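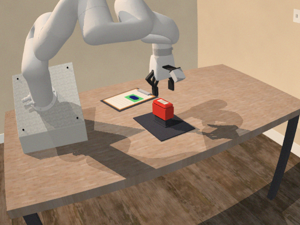
Nellelstead Support
Ticket: Tidy-bench task, red box lifts its stand or is dropped on approach
Product: Dradent task simulator, single arm on wedge mount
Reported by: Agata Costa, Le Roux
Assigned to: Ruwan Dissanayake
Status: Closed, with one item moved to a separate ticket
Severity: Normal

Original report (Agata Costa)

We are using the bench scene to decide whether an arm can take over end-of-shift clearing at our packing stations. The chore is small. Pick the red box off the black stand, put it down clear of the mat, leave the clipboard where it is. A person does this without looking.

In simulation the arm gets above the box and the fingers come down as expected. After that one of two things happens. Either the fingers close and the stand comes up with the box, or the fingers close on the lid part only and the box tips out on the way up. The controller reports a successful grasp in both cases.

Settings: default gripper force, default friction, lift height 200 mm, shadows on, randomized mat rotation on. We ran 700 episodes overnight and the success column says nearly all of them passed. Watching the replays, they did not. I need a number I can show to the floor manager and this one is no use to me.

Scene file and controller log attached.

Reply 1 (Ruwan Dissanayake)

Thanks for the log. Please confirm the following:

Is the base mount tilt set in the scene file or in the arm description? If it is in both, it is applied twice to the gravity vector used by the force estimate.
Is the success check the stock one? The stock check looks at box height only.
Is the red box one rigid body, or are the lid and the body separate?
Does the clipboard have collision enabled?

Please also send one episode of each failure with contact logging turned on.

Reply 2 (Agata Costa)

Tilt is in both files. I did not know that mattered, as the arm looks correctly mounted.

Success check is stock.

The box is one rigid body. The seam near the top is only in the mesh.

Clipboard collision is on. It is close behind the box, and in some episodes the finger linkage touches it before the grasp. I had put that down as a separate problem.

Contact logs attached, one of each.

Reply 3 (Ruwan Dissanayake)

Reproduced here on the first try with your file. Findings so far:

1. Stand comes up with the box. The contact log shows both fingertips below the bottom of the box when they close, so they are holding the upper part of the stand. The grasp point is calculated from the bounding volume of the selected object. In your file the box and stand are grouped under one parent and the parent is selected. The center of the pair is lower than the center of the box. The arm is doing what it was told.

2. Lid grasp. This one occurs only when the mat rotation is randomized. The grasp height is right but the approach is stopped early by contact between the gripper linkage and the clipboard. The controller reads any contact force over the threshold as arrival and closes the fingers wherever they are. With the fingers high, they hold the lid part near its edge and the box rotates out during the lift.

3. False success. The stock check passes any episode in which the box rises above the lift threshold at any time. Lifted together with the stand, it passes. Lifted and dropped, it also passes.

Suggested changes, in this order:

Select the red box, not the parent group.
Remove the tilt entry from the scene file and leave the one in the arm description.
Replace the success check with the placed-and-stable check: box at rest, outside the mat, stand displaced less than 20 mm, gripper open.
Leave clipboard collision on for now.

Rerun 200 episodes and send the summary. There is no need for the full overnight set.

Reply 4 (Agata Costa)

Changes made, rerun done.

The stand stays down in every episode. That failure is gone.

The tilt fix removed a sideways drift during the lift that I had assumed was normal.

The lid grasp is still present. Under the new check it is counted as a failure, so the pass rate is much lower than before. I prefer this. It is the first result that agrees with the replays.

Can I turn off clipboard collision? It would clear most of what is left.

Reply 5 (Ruwan Dissanayake)

You can, but the result will then describe a bench where the gripper passes through the clipboard. Your stations have clipboards on them. I would not take that number to the floor.

Try instead: rotate the wrist before descent so that the fingers open parallel to the near edge of the clipboard, and cap the opening at box width plus 6 mm per side. The default opening is wider than the job needs.

Also change the arrival test from force only to force and height. Parameter is in the approach section of the controller file.

Internal note (Mariama Quartey)

Checked the arrival test against the Korkeck arm profile. Same default, same fault. Any scene with an obstacle beside the target will trigger it. Recommend we change the default in the next release. Splitting this out as its own ticket and assigning to Zlatko Karagiannis.

Reply 6 (Agata Costa)

Wrist rotation and capped opening applied, arrival test changed. Another 200 episodes, collision on everywhere.

Remaining failures are all cases where the box is placed with one edge still on the mat. No drops. Clipboard contact still shows up in some logs but it is light and the arm carries on down.

One question for our own report. Gifty Laryea, who runs the stations, asks whether this means the arm can do the job.

Reply 7 (Ruwan Dissanayake)

It means the arm can do this bench in simulation, with a box of known size on a stand of known height. Mat rotation is covered. The following are not: a box lying on its side, a second box, paper hanging off the clipboard, a person reaching in, and lighting, if you plan to locate the box by camera. Your current runs read the box position directly from the simulator, so shadows have no effect on them either way.

For a shift-end chore I would test the fallen box first. With the present controller I expect it to fail, as the grasp height assumes an upright box.

For the edge-on-mat placements, move the drop target outward by half the box width. The check measures the whole footprint and the planner aims with the center.

Reply 8 (Agata Costa)

Drop target moved, placements are clean. I have told Gifty that clearing stays a manual job this quarter and that we will look at it again after the fallen-box test. Fine to close.

Resolution

Cause: wrong object selected for grasp; mount tilt applied twice; arrival test triggered by side contact; success check too permissive; drop target measured from the box center.
Fix: configuration changes by customer as listed in replies 3, 5 and 7.
Moved: arrival test default, to Zlatko Karagiannis.
Documentation: add a note to the tidy-bench page that the stock success check does not test placement.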